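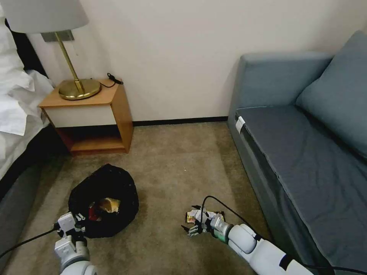 Nightstand with a table lamp beside the bed

Extension asks to "read and change all your data" after an update - is it safe to keep?

Asked in Browsers and Add-ons, July 2019

I use a tab manager called Ketidness in Chrome. It has worked without problems since March. After the last update Chrome disabled it and showed a message that the extension requires new permissions, namely "Read and change all your data on the websites you visit". Before the update it only had access to tabs and storage. The store page lists more than 3000 users and the developer name has not changed. The changelog says "bug fixes".

I have 400 saved tabs in it and do not want to lose them. Two questions. Does a tab manager need this permission? And if I remove the extension, is the saved list deleted?

Accepted answer
Vilgot Vik

A tab manager does not need it for listing, grouping or closing tabs. The "tabs" permission covers titles and URLs. Access to all sites is required if the extension injects a content script, for example to draw a sidebar inside the page or to save a copy of the page text. If the update added no such feature, leave it disabled until the developer explains the change.

Removing the extension deletes its local storage, so the list goes with it. Disabling it does not. Export first:

1. Go to chrome://extensions and open Details for the extension.
2. Disconnect from the network, then enable the extension and accept the prompt.
3. Open the extension's own page and use its export option, if it has one. Save the file outside the Chrome profile folder.
4. Disable the extension again and reconnect.
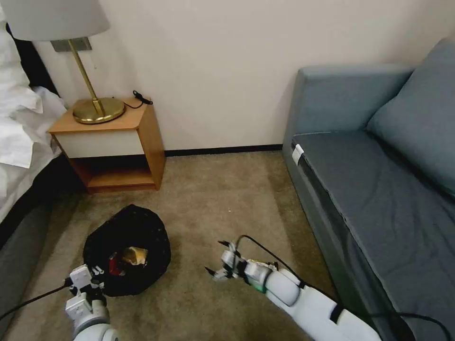 If there is no export option, open the extension's page, press F12 and run chrome.storage.local.get(null, console.log) in the console. Expand the object, right-click it and copy it to a text file. The result is not pretty, but the URLs will be in it.

In the same Details page there is a setting called "Site access". Change it from "On all sites" to "On click". This limits the content script to pages where you press the icon - it does not affect the tab list. I run Grusmont this way and the grouping still works.

Also check whether the extension was sold. The developer name can stay the same while the contact email and the privacy policy link change. An old copy of the store page in a web archive will show this.

Answer 2
Younis

Had the same message with a different extension, just clicked accept and nothing happened. It was 3 weeks ago. I think Chrome checks them anyway.

Answer 3
Rusia

The store review is mostly automated, so I would not rely on it. Bookmark all open tabs with Ctrl+Shift+D as a second backup. It only covers the current window, so repeat it for each one. You will have to open the saved tabs first, and doing 400 at once is going to use up the memory on most laptops. Do it in batches.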